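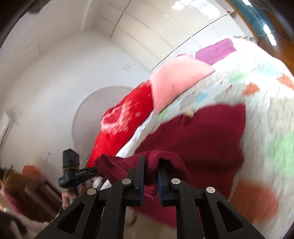
# Capítulo 4. El precio que se recuerda

Una señora entra en una tienda de Ivance a comprar una colcha. Lleva en la cabeza una cifra, 41, porque eso pagó su cuñada. No sabe si la cuñada la compró en rebajas, si la colcha era de matrimonio o si, como sospecha toda la familia, la cuñada miente. Da igual. La dependienta le enseña una de 100 y la señora pone la cara que se pone en los velatorios. Después le enseña una de 58 y la señora vuelve a respirar. Se la lleva. Ha pagado 17 más que la cuñada y sale convencida de haberse ahorrado 42.

En los tres capítulos anteriores hemos tratado al comprador con una cortesía que quizá no merecía. Le supusimos unas preferencias ordenadas, un presupuesto conocido y la paciencia de compararlo todo con todo. Con ese personaje construimos la curva de demanda, que quedó muy bonita. Ahora toca dejarlo salir a la calle, donde se distrae, tiene prisa y se acuerda mal de los precios.

## 4.1 Qué es un precio de referencia

Llamaremos **precio de referencia** a la cifra con la que una persona compara el precio que tiene delante. La definición parece inofensiva y ha dado para muchas discusiones en congresos con mal café. El motivo es que la cifra casi nunca está escrita en ninguna parte. Vive en la memoria del comprador, junto al cumpleaños de un sobrino y la letra de una canción que no le gusta.

Conviene distinguir dos clases:

- **Referencia interna.** La que el comprador trae de casa: lo que pagó la última vez, lo que pagó otro, lo que cree que «debería costar».
- **Referencia externa.** La que encuentra en la tienda: el precio tachado, el artículo de al lado, el cartel que dice «antes» sin aclarar cuándo fue ese antes.

La señora de Ivance usó las dos en menos de un minuto. La interna (41) le amargó la primera colcha; la externa (100) le endulzó la segunda. Obsérvese que la colcha de 58 no cambió en todo ese tiempo. Siguió doblada en su estante, ajena al asunto.

> **Definición 4.1.** Sea *p* el precio observado y *r* el precio de referencia. Diremos que el comprador percibe una **ganancia** si *p* < *r* y una **pérdida** si *p* > *r*. Cuando *p* = *r*, el comprador no percibe nada, y suele decir que «está bien de precio».

## 4.2 Las pérdidas pesan más

Urszula Górecki trabajó varios años en la sección de textil del hogar de los almacenes Dudek antes de pasarse a la docencia, y conservó de aquella época una libreta. En ella anotaba lo que decían los clientes ante la etiqueta, con una fidelidad que a veces obliga al lector a imaginar puntos suspensivos. Cuando un juego de sábanas bajaba 14, los comentarios eran tibios: «mira», «no está mal», «vamos a ver los otros». Cuando el mismo juego subía 14, la libreta se llenaba. Había quien preguntaba por el encargado, quien recordaba en voz alta lo que costaban las sábanas en vida de su madre y quien anunciaba que no volvería, para volver en julio.

La asimetría se representa con una función de valor más inclinada en el lado de las pérdidas que en el de las ganancias. En su versión más sencilla:

- Si *p* ≤ *r*, el valor percibido es *r* − *p*.
- Si *p* > *r*, el valor percibido es −λ(*p* − *r*), con λ > 1.

El parámetro λ mide cuánto duele pagar de más en comparación con lo que alegra pagar de menos. En los ejercicios de este capítulo tomaremos λ = 2, que tiene la ventaja de ser fácil de multiplicar. Con ese valor, la señora ante la colcha de 100, y con su cuñada todavía en la cabeza, percibe una pérdida de 2 × (100 − 41) = 118. Es decir, sufre por un importe superior al de la colcha. Quien haya acompañado a alguien a comprar ropa de cama no necesitará la demostración.

## 4.3 La referencia se mueve

Hasta aquí hemos tratado *r* como si fuera un número quieto. No lo es. El comprador lo corrige con cada precio que ve, aunque despacio y de mala gana. Escribiremos

*r*ₜ₊₁ = α *r*ₜ + (1 − α) *p*ₜ

donde α, entre 0 y 1, es la terquedad del comprador. La literatura prefiere llamarlo «parámetro de persistencia». Un α cercano a 1 describe a quien sigue convirtiendo a una moneda retirada; un α cercano a 0, a quien acepta como normal lo último que le han cobrado. Este segundo cliente es muy apreciado en el comercio.

De la ecuación se desprende una consecuencia incómoda para quien vende. Cada rebaja empuja *r* hacia abajo. Si la rebaja dura poco, la referencia apenas se mueve y el cliente disfruta de su ganancia. Si dura mucho, el precio rebajado se convierte en el precio, y devolverlo a su sitio se vive como un atropello.

### Recuadro 4.1. Las rebajas permanentes de Zollico

Zollico, una cadena de ropa de casa con sede en Trudo, colgó el cartel de «liquidación» en primavera y no encontró el momento de descolgarlo. Celina Olszewski, entonces responsable de precios, había defendido una campaña de dos semanas. Le concedieron las dos semanas y después le fueron concediendo otras.

Al principio las ventas subieron. En verano volvieron a su nivel habitual, con la diferencia de que ahora se vendía más barato. Cuando por fin se restauraron los precios de partida, que eran exactamente los de siempre, las clientas hablaron de «la subida». Una de ellas escribió una carta en la que acusaba a la empresa de aprovecharse de la llegada del frío. Olszewski la enmarcó, y la carta presidió su despacho hasta que lo reformaron.

Para la discusión en clase: ¿qué valor de α sugiere el comportamiento de estas clientas? ¿Habría cambiado el resultado si el cartel hubiera dicho «precio de presentación»?

## 4.4 El vecino caro

Queda por explicar la colcha de 100. Un lector de buena fe supondrá que está en la tienda para venderse. A veces se vende, y la dependienta es la primera sorprendida. Su función principal, sin embargo, es estar cerca de la otra. Un artículo caro en el mismo estante eleva la referencia externa y hace que el intermedio parezca una decisión sensata, de persona que ni tira el dinero ni duerme de cualquier manera.

El efecto tiene límites. Si el vecino es demasiado caro, el comprador deja de considerarlo de la misma familia y lo ignora, igual que ignoramos los yates cuando alquilamos una barca de pedales. Tampoco funciona bien con bienes de compra muy frecuente. Casi todo el mundo sabe lo que cuesta el pan y muy poca gente sabe lo que cuesta una funda nórdica, y por eso las panaderías tienen menos imaginación en los carteles.

En la sección 4.5 incorporaremos la referencia a la función de demanda y veremos que la curva, tan lisa en el capítulo 2, adquiere un codo justo en *p* = *r*. Se recomienda repasar antes el concepto de elasticidad, y se ruega a quienes se saltaron el capítulo 3 que lo hagan ahora, con discreción.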